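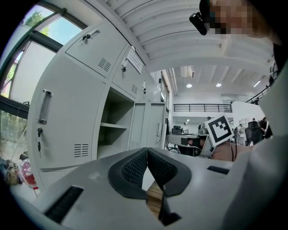

Figure 7. Metal locker cabinet, light grey.

7 Siting, levelling and locking the cabinet

This section covers Linduvlow locker cabinets delivered fully assembled. For cabinets delivered flat, complete section 6 first. Two people are needed for steps 1 to 8 of section 7.2.

7.1 Before you start

Check the delivery note against the label inside the first door. The code on the label ends in F (feet fitted) or P (plinth). Cabinets marked P are levelled with the packing shims supplied in the bag marked B; the steps for adjusting feet do not apply to them.

You will need:
Spirit level, at least 600 mm long
Open-ended spanner, 13 mm
Cross-head screwdriver, size 2
Drill and bit to suit the wall
Wall bracket set (bag C)
Master key, supplied separately by recorded post

The floor must be firm and finished. On timber floors, place the cabinet across the boards where the room allows. On carpet, fit the wide foot caps from bag D. Leave 1000 mm clear in front of the doors and 46 mm behind the cabinet if the rear vents are to be used. Cabinets without rear vents can stand against the wall.

CAUTION: Do not drag the cabinet. The feet will bend and the frame may go out of square. Lift from the base rail, never from the doors or the top lip.

7.2 Siting and levelling

1. Remove the transit strap but leave the door tape in place.
2. Wind all four feet fully in.
3. Lift the cabinet into position, with one person at each end.
4. Place the spirit level on the top panel, left to right. Wind out the foot at the low end until the bubble is central.
5. Turn the level front to back and repeat, adjusting the rear feet first.
6. Check left to right again. Adjusting the rear feet usually disturbs the first setting slightly.
7. Press down on each top corner in turn. If the cabinet rocks, wind out the foot that lifts.
8. Hold each foot still and tighten its locknut against the base rail.
9. Remove the door tape and open every door to a right angle. A door that swings by itself shows that the cabinet is still out of level.

Note: Slight unevenness in the gaps between doors is normal before levelling. Do not adjust the hinges until step 9 is complete.

7.3 Fixing to the wall

All cabinets taller than they are wide must be fixed to the wall. Banks of cabinets must be bolted together (section 8) before fixing.

1. Hold the bracket against the wall, level with the top panel, and mark the two holes.
2. Move the cabinet clear and check for pipes and cables.
3. Drill and plug the wall. Plugs are not supplied - choose a type suited to the wall.
4. Screw the bracket to the wall, leaving the screws half a turn loose.
5. Return the cabinet and fit the two top screws through the bracket slots.
6. Tighten the wall screws, then the top screws.
7. Repeat the level check in section 7.2, steps 4 and 5.

WARNING: An unfixed cabinet can tip forward when several doors are open together. Do not load or issue lockers until section 7.3 is complete.

7.4 Setting the Saber locks

Combination locks leave the works set to 0-0-0-0. Key locks need no setting, but the key numbers should be recorded before any key is issued.

1. Open the door and turn the dials to the present code.
2. Push the reset pin on the back of the lock with a blunt rod and hold it in.
3. Turn the dials to the new code.
4. Release the pin. It should spring back flush with the lock body.
5. Scramble the dials and try the handle with the door still open.
6. Enter the new code and try again. If the lock does not release, use the master key and return to step 2.

CAUTION: Never close a door on a newly set lock without carrying out steps 5 and 6.

Do not oil the dials. A stiff key barrel may be treated with dry graphite only.

7.5 Loading

Each shelf is rated for an evenly spread load. The figure is stamped on the front edge and differs between models. The total for one cabinet must not exceed 100 kg, whatever the number of shelves. The top panel is not a storage surface.

After the first month of use, check the locknuts and wall screws. Repeat once a year; many sites do this in April along with other fixed furniture checks.

7.6 Records and spare parts

Enter the cabinet code, lock type and key numbers on form Dokodix 7 and keep the form away from the lockers. Replacement keys are supplied only against the cabinet code and a signed request from the site.

Spare feet, shims and hinge pins are ordered from Hultov parts supply, contact Adel Amrani. Questions on wall fixing should go to Stojan Kneževič, technical office, with a note of the wall type and the cabinet code.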